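Fisusberg 手書きレシピカード翻刻データ 説明書き(README)

最終更新:2021年6月8日

ようこそお越しくださいました。お茶でも飲みながら、のんびりお付き合いいただければと思います。急いでいる方は「ファイルの構成」と「利用条件」だけ先に読んでいただいても大丈夫です。ただ、単位の扱いのところだけは、どうか一度目を通してください。そこを読まずに集計を始めると、たいてい小麦粉の量がとんでもないことになります。

データの概要

Fisusbergという谷あいの町の家庭で書かれた、料理と保存食のレシピカードを文字に起こしたものです。カードは2,601枚あり、すべてに本文の翻刻と日本語訳、それから材料の表がついています。もとになったのはAlexiou文庫という個人蔵書で、乾物屋さんの棚に使われていたような紙箱に分けて収められていました。箱は12箱あります。箱の順番にも書き手の暮らしが残っているような気がして、番号は付け替えず、受け取ったときのまま使っています。

収録しているのは次のような内容です。

煮込みとスープ
パン、焼き菓子、祝い事の菓子
果物の砂糖煮、酢漬け、塩漬け
薬草茶と、風邪をひいたときの飲み物
石けんや床磨きなど、台所まわりの覚え書き
その他(料理かどうか判断のつかないもの)

最後の「その他」は、作っている側としてはいちばん愛着のあるところです。ジャムの作り方の途中から隣家への借り物の一覧になっているカードや、材料だけがきちんと並んでいて手順がひとこと「いつものように」で終わっているカードなどが入っています。研究に使いにくいことは重々承知しておりますが、外してしまうのはどうにも惜しく、そのまま残しました。

ファイルの構成

cards.csv
カード1枚につき1行の一覧表です。カード番号、箱番号、分類、言語、書き手の記号、読みの確からしさが入っています。

text フォルダ
翻刻の本文です。1枚につき1ファイルで、文字コードはUTF-8、改行はもとのカードの行に合わせてあります。長い行が2行にまたがって書かれている場合も、つなげずにそのままにしました。

ja フォルダ
日本語訳です。こちらは読みやすさを優先して、改行は気にしていません。

ingredients.csv
材料の表です。材料名(原語)、材料名(日本語)、分量の原文、換算後の分量、換算の根拠の番号が並んでいます。

units.txt
単位の覚え書きです。後で詳しくお話しします。

images フォルダ
カードの画像です。解像度は400dpiで統一しています。裏面に書き込みがあるものだけ、末尾にbのついた裏面の画像があります。

docs フォルダ
翻刻の約束事、用語集、それにこの説明書きの古い版が入っています。古い版は消してもよかったのですが、以前の約束事で論文を書いてくださった方がいらっしゃるので、照らし合わせができるように置いてあります。

cards.csv の列について

card_id は箱番号と箱の中での並び順をつなげたものです。途中で同じカードの続きだとわかったものがあり、その場合は後ろの番号を欠番にしました。番号が飛んでいても、ファイルの落とし忘れではありませんのでご安心ください。

category は上に挙げた分類です。ひとつのカードに料理がふたつ書かれているときは、先に書かれているほうに合わせています。裏表で別の料理になっているカードもあり、表面の料理を優先しました。どちらが表なのかわからないときは、油染みの多いほうを表としています。いい加減な決め方に見えるかもしれませんが、台所で上を向いていた時間が長い面はきっとそちらだろう、というのが私たちの考えです。

hand は書き手の記号です。筆跡で分けたもので、実在のどなたかに結びつけたものではありません。家族の中で字が似ることはよくありますし、同じ人でも年をとれば字が変わります。AとDは同じ人の若いころと晩年ではないか、という意見が前からあるのですが、決め手がないので分けたままです。筆跡の研究をなさる方がいらしたら、ぜひご意見を聞かせてください。

confidence は読みの確からしさで、高・中・低の三段階です。「低」がついているものは、文字がかすれているか、汁がこぼれているか、または私たちの力不足です。

翻刻の約束事

綴りは直していません。同じ書き手が同じカードの中で「バター」を三通りに綴っていることもありますが、全部そのままです。検索で困るという声をいただいたので、ingredients.csv のほうには揃えた綴りを別の列で入れました。

取り消し線で消された文字は、丸括弧の中に「消」と書いて残しています。砂糖の量が何度も書き直されているカードなどは、消された数字のほうがむしろ面白いのです。たぶん甘すぎたのでしょう、減らして、また減らして、最後に少しだけ戻してあります。

読めない文字は一文字につき黒丸ひとつで表しました。何文字あるかもわからないところは黒丸を三つ並べています。推測で補った文字は角括弧に入れています。

欄外の書き込みは、本文のあとに一行あけて置きました。「姑はこれを好まない」「雨の日は膨らまない」といった短いものが多く、訳していて手が止まることがたびたびありました。味の評価を集めたい方には、本文よりも欄外のほうが役に立つかもしれません。

略語は開いていません。書き手ごとにくせがあり、ひとりは「少し」を一文字で書き、別のひとりは同じ文字を「匙」の意味で使っています。用語集に書き手別の略語表をつけましたので、手元に置きながらお読みください。

単位の扱い(ここは読んでください)

Fisusbergの古いカードには、Trunanoという量の言葉がよく出てきます。もともとは町の粉屋で使われていた木の枡の名前だったようなのですが、家庭のカードでは粉にも、豆にも、ときには牛乳にも使われています。困ったことに、粉のTrunanoと牛乳のTrunanoは同じ量ではありません。さらに、第4箱までのカードと、それ以降のカードとでも違うようです。

最初の版では、これを全部ひとつの値でグラムに直してしまいました。できあがった表を見ながら丸パンを焼いてみたところ、生地がボウルからあふれ、流しにまで広がりました。あれは今思い出しても申し訳ない気持ちになります。いまの版では、何の材料か、どの箱か、どの書き手かによって換算値を分け、根拠の番号をつけてあります。根拠が弱いものは換算後の分量を空欄にしました。

空欄をゼロとして読み込まないように気をつけてください。表計算ソフトによっては、空欄を勝手に0にして平均を出してしまうことがあります。

「ひとつかみ」「卵の大きさほど」「指の幅」といった言い方は、換算していません。原文のまま分量の列に入っています。卵の大きさほどのバターと言われても、その卵がどんな鶏の卵だったのか、私たちには知りようがありません。実際に作ってみる方は、少なめから始めて様子を見るのがよいと思います。

火加減も同じで、数字で書かれているカードはほとんど見当たりません。「パンのあとの窯で」という書き方が多く、これは窯が少し冷めてきたころ、という意味だと読んでいます。訳文では「余熱の残る窯で」としました。

日本語訳について

訳はできるだけ話し言葉に近づけました。もとのカードが、娘や嫁や隣の人に口で教えているような調子で書かれているためです。かしこまった料理本の文体にすると、どうも別の台所の話になってしまいます。

この土地にしかない材料は、無理に日本の食材に置き換えていません。用語集に、味や香りの近いものをいくつか挙げてあります。ただし、塩漬けに使う野草については代わりを書いていません。見た目のよく似た毒草があるそうですから、どうか訳文を頼りに摘みに行かないでください。

訳の初版は急いで作ったところもあり、とくに第7箱の酢漬けには、いま見ると恥ずかしい誤りがありました。「蓋をして地下へ」とあるべきところが「蓋をせずに」となっていたのです。現在は直してありますが、古い版をお持ちの方は入れ替えをお願いします。

画像について

カードの画像は、紙の色がなるべくもとのままに見えるように調整しています。汚れや折れ目は消していません。クリップのさび跡が文字に重なっているものもそのままです。

文字を読みたいだけの方には、images フォルダの中の small に入っている縮小版で足りると思います。紙の質やインクのにじみを見たい方は、大きいほうをお使いください。全部まとめて取り込むとかなりの時間がかかりますので、箱ごとに分けた圧縮ファイルも用意しました。

画像には余白をつけてあります。端まで文字が詰まっているカードが多く、切り詰めると一文字目が欠けてしまうことがあるからです。余白がじゃまな方は、docs にある座標の表を使って切り出してください。表の数字はピクセルで、左上が起点です。

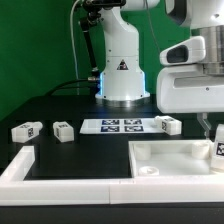
図1 黒い台と緑の背景

カードの縁がはっきりしない画像がいくつかあります。紙がすっかり日に焼けて、薄い茶色になっているものがほとんどです。輪郭を機械的に取り出そうとするとうまくいかないことがありますので、そのときは座標の表のほうを信じてください。

Lultonarでの読み込み

このデータは、索引づくりの道具であるLultonarの形式にも書き出してあります。lultonar フォルダの中の索引ファイルを開くと、材料名から逆にカードを引くことができます。「りんごと玉ねぎが余っているのだけれど」というときに便利で、作業中の私たちの夕飯もずいぶん助けられました。

手順は次のとおりです。

1. 圧縮ファイルを、空白や記号の入らない名前のフォルダに展開します。
2. Lultonarを起動して、索引ファイルを選びます。
3. 言語を聞かれたら「原語と日本語」を選びます。
4. 初回は索引の作り直しが始まりますので、終わるまで少しお待ちください。

索引に登録した見出し語は、およそ3,000です。綴りの揺れは見出し語の下にまとめてありますので、古い綴りのままでも引けます。もし引けない綴りを見つけたら、たぶん私たちの見落としです。教えていただけるとたいへん助かります。

ほかの道具をお使いの方は、cards.csv と ingredients.csv を card_id でつないでいただければ、同じことができます。

わかっている問題点

第9箱のカードは、水に濡れた跡があって読みの確からしさが全体に低めです。数量の比較をするときは、この箱を外した結果も合わせて出すことをおすすめします。

焼き菓子が多く、毎日の食事は少なめです。毎日作るものはわざわざ書き留めなかったのでしょう。このデータを見て「Fisusbergの人々は菓子ばかり食べていた」と結論づけるのは、どうかご勘弁ください。

年代の書かれていないカードが大半です。紙の種類や書かれている値段から見当をつける試みもしましたが、人によって答えがばらばらになり、公開はあきらめました。12月の祝い菓子のカードにだけは年が添えられていることがあり、こちらは本文中にそのまま残っています。

分類の「薬草茶」に入っているものには、今の知識では体によくないと思われる飲み方も含まれています。当時の記録として収めたもので、おすすめしているわけではありません。お子さんや妊娠中の方には、くれぐれもお出しにならないようにお願いします。

利用条件

翻刻と日本語訳、それに材料の表は、出典を書いていただければ自由にお使いいただけます。授業で配る、冊子にする、集計して論文にする、どれも歓迎です。商品の包装や広告に使いたい場合だけ、先にひとことご連絡ください。

画像の利用は、研究と教育の範囲に限らせていただいています。カードの中には、書き手の身内の病気や借金に触れた書き込みも混じっています。遠い昔のこととはいえ、読む方それぞれの心づかいをお願いしたいところです。もとの持ち主のご家族から申し出があれば、該当するカードを下げることがあります。

出典は次のように書いてください。

Fisusberg手書きレシピカード翻刻データ(Alexiou文庫)

カード単位で引用なさるときは、後ろに card_id を添えていただけると、あとから読む方が迷わずにたどれます。

誤りを見つけたら

誤読、訳の間違い、換算のおかしなところ、なんでもお知らせください。card_id と、どこがどう違うと思われたかを書いていただければ十分です。確信がなくてもかまいません。「この字はrではなくてnに見える」という一行のお便りから、書き手Fの綴りのくせがすっかり解けたこともありました。

実際に作ってみた感想もお待ちしています。とくに第3箱の干し梨のパンは、水の量がどうしても決まらず、作るたびに違うものができあがります。うまく焼けた方がいらしたら、お使いになった粉の種類と、水をどのくらい入れたかを、ぜひお聞かせください。

更新の記録

今回の版
Trunanoの換算を箱別、書き手別に分けました。第7箱の訳を見直しました。座標の表を追加しました。

前の版
Lultonar用の索引を加えました。欄外の書き込みを本文から分けました。

最初の版
翻刻と仮訳を公開しました。

次の版では、用語集に音の読み方を入れる予定です。第9箱の読み直しも少しずつ進めていますが、こちらはまだ時間がかかりそうです。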